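Keeping the Lirkano Hand Gripper Running — Project Report
Ceveck lab section, December 9, 2018

Our job this term was the upkeep of one hand-held gripper, not building a new one. It came to us in June with no notes, so most of this report is what we wish had been in the case.

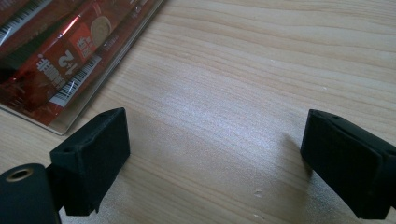
Main problem was finger alignment. When the two fingers closed, the tips met before the flat faces did, so thin packages got pinched at one end and twisted. We first blamed the fingers and printed a new pair. Same thing. Then we pulled the left one off its mount and found the screw had backed out almost 2 turns.

What we did:
Took both fingers off, wiped the mating faces with alcohol, let them dry.
Put the screws back with a small drop of removable threadlocker. Not the permanent kind, we tried that on a scrap part and had to drill it out.
Closed the fingers on a steel ruler while tightening, so the faces sat flat agianst it.
Opened and closed 200 times by hand, then checked for play.

After that there was no play we could feel. Grip tests on wrapped snacks, 12 tries per package — only one slipped, and that was a glossy tray picked up by the corner. We think the finger faces are too smooth for that. Grorkik rubber tape might help but it didn't arrive in time.

Camera. The view has to be checked every time the fingers come off. Both tips need to be in the picture with the gap between them, otherwise the run is no use. We lost one afternoon of recordings to this. Glare off the table was also an issue, turning the lamp toward the wall fixed most of it.

Upkeep schedule we settled on: wipe fingers before each session, check screws every 4 sessions, ruler check after any drop. Log goes in the Kontogiannis binder, front pocket.

Not done: spring tension never got measured, the scale we borrowed only read in one directon. Spare screws are taped inside the lid of the case. Please replace them if you use them.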